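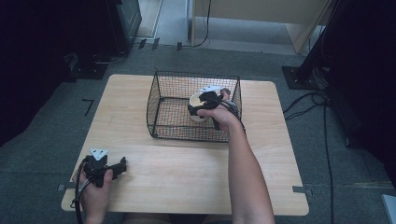 White cup, black wire basket.

Our small power plant, one year later

June 26, 2019

Last year I wrote that our village bought shares in the old hydropower plant at Lendum. Many readers asked me what happened after, so I try to answer now.

The plant is small. It has one turbine, and in a normal spring it gives electricity to 232 homes. This spring was not normal. The snow in the hills was thin already in March, and the river came up for only 16 days. After that Borghild Viklund, who reads the water level for us, sent the same message every morning: no change.

We had to buy power from the grid for 111 days. I did not enjoy to see the bill. My own part of it was small, but for Joar Backlund, who has the bakery with two electric ovens, it was a serious matter. He now bakes at night when the price is lower, and he sleeps in the afternoon.

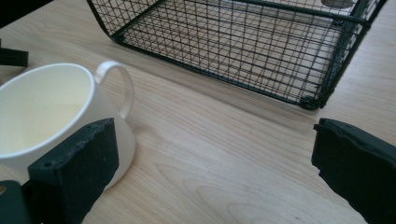

What we want to do next

There are two ideas. The first one is to make the dam a little higher. Roald Nyberg is for it, and he has made good drawings, but the permission can take years and the people in Poltby, down the river, are afraid for their fish. I understand them.

The second idea is solar panels on the roof of the school. We would have power in summer, exactly when the river is low. Each family would pay 2,000 kronor in the beginning. I have said yes to this one, even if our winters are dark.

We vote after the holidays. If somebody has experience with panels and heavy snow, please write to me, I would like to know how you clean them.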